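Why Does Popcorn Pop?

Have you ever stood next to the stove and listened to popcorn going off like tiny firecrackers? Pop! Pop-pop! POP! One minute you have hard little yellow beads, and the next you have a bowl full of fluffy white clouds. So what is going on in there?

Start with the kernel. A popcorn kernel is a seed, and like every seed it has a baby plant inside, packed in with plenty of food to help it grow. That food is called starch. There is also a tiny bit of water in there, much too little to feel with your fingers. Around the outside is a tough coat called the hull. The hull is super strong, and that turns out to matter a lot!

When the kernel heats up, the water inside wants to turn into steam. Steam needs much more room than water does, but the hull won't let it out. So the steam pushes, and pushes harder, and the starch goes soft and gooey like warm jelly. 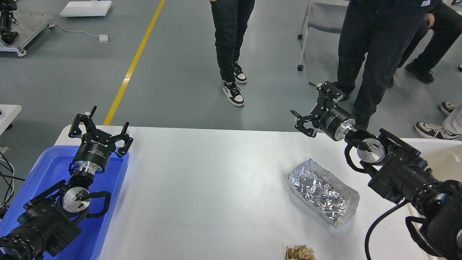
Then the hull can't hold on any longer. CRACK! The steam bursts out, the gooey starch puffs up into foam, and the foam cools so fast that it sets in that crazy shape. The whole kernel has turned itself inside out!

Popcorn scientists (yes, that's a real job, and what a job!) have names for the shapes. A "butterfly" has wings sticking out all over. A "mushroom" is round like a ball, and candy makers love it for caramel corn, as it doesn't break easily.

What about the ones left at the bottom of the bowl? Those are called old maids, or just duds. Some of them dried out too much. Others had a crack in the hull, so the steam leaked away before it could do its work.

Try this! Ask a grown-up to help you leave 9 kernels in a sunny window for 4 weeks, and keep another 9 in a closed jar. Then pop each batch. Which one has more duds? Write to us and tell us! Bence Bíró from Birkberg tried it in July, and he ate all his results.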